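A garrafa que fica na secretária

Materiais, roscas e volumes da água em cima da mesa de trabalho

A garrafa de plástico transparente é o recipiente mais comum nas mesas de trabalho e o menos discutido. Escolhe-se a cadeira, mede-se a altura do monitor, compara-se o candeeiro, e a água fica entregue ao que houver na loja do rés do chão. As consequências são pequenas mas diárias: anéis de condensação no tampo, papel ondulado, tampas mal apertadas, uma garrafa que tomba quando alguém puxa um caderno.

O corpo de uma garrafa descartável de água é, em regra, PET soprado a partir de uma pré-forma. A parede é fina e ganha rigidez pela geometria: ondulações, nervuras, bases com relevo. Uma parede lisa do mesmo peso cederia sob os dedos assim que se rompesse o fecho. A tampa é quase sempre de outro polímero, polietileno ou polipropileno, e traz estrias verticais que aumentam o atrito na mão. O anel saliente no gargalo serve para transportar a garrafa na linha de enchimento.

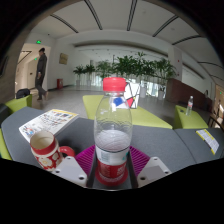

O volume útil numa secretária depende menos da sede do que da distância à torneira. Uma garrafa cheia só até meio, com o líquido do centro para baixo, como a de tampa vermelha ao lado da caneca de flor creme, tem o centro de massa baixo e tolera melhor um toque lateral do que a mesma garrafa cheia até ao gargalo. O comportamento inverte-se perto do fim: com pouca água, o conjunto pesa tão pouco que qualquer manga o derruba. Acima de 700 mililitros a altura passa a incomodar, e os modelos mais largos ocupam a área onde deveria estar o rato.

A caneca resolve outro problema. A cerâmica vidrada é pesada, tem base larga em relação à altura e raramente tomba. Em contrapartida, não fecha. Quem trabalha com livros abertos acaba por usar as duas peças: a garrafa fechada como reserva, a caneca para o que se bebe de imediato. A Golside, que fabrica acessórios de secretária, vende há alguns anos um tabuleiro de cortiça com dois rebaixos, um para cada recipiente. Os rebaixos têm 6 milímetros de profundidade, o suficiente para conter a condensação sem prender a base.

A posição relativa importa mais do que o acessório. O líquido derramado segue a inclinação do tampo, e poucos tampos estão nivelados. Antes de decidir o lado da água, convém pousar um nível de bolha na mesa e colocar os livros na parte alta. O papel couché de um livro ilustrado grosso é particularmente sensível: as folhas molhadas colam entre si ao secar e a separação arranca a tinta. Uma distância de 20 centímetros entre a garrafa e a lombada mais próxima cobre a maioria dos acidentes com a tampa posta.

Os tampos escuros e mates acrescentam uma dificuldade própria. A marca de calcário deixada por uma base húmida, invisível numa mesa clara, desenha um arco esbranquiçado que o pano seco não remove. Uma solução fraca de vinagre resulta em laminados; em madeira encerada deve ser evitada.
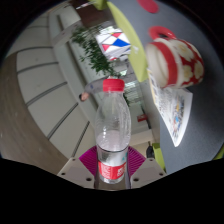
O fecho merece a mesma atenção. A rosca de uma garrafa descartável foi dimensionada para poucas aberturas, e o uso repetido desgasta o lábio de vedação no interior da tampa. O ensaio é simples: apertar, deitar a garrafa sobre papel de cozinha e esperar 3 minutos. Se o papel escurece, a garrafa segue para a reciclagem — a tampa vai enroscada, para não se perder na triagem.

Para uso prolongado, as alternativas são conhecidas. O modelo de vidro da Erkik tem boca larga e lava-se com escova comum, mas transmite ao tampo cada pousada. O da Sistberg, em aço de parede dupla, elimina a condensação e esconde o nível da água, defeito que os utilizadores de garrafas transparentes notam logo no primeiro dia. A Mfinanga propõe um copolímero transparente de parede espessa, com tampa de rosca curta que fecha numa volta. É a opção mais próxima da garrafa descartável em peso e leitura do nível, e a junta de silicone vende-se em separado.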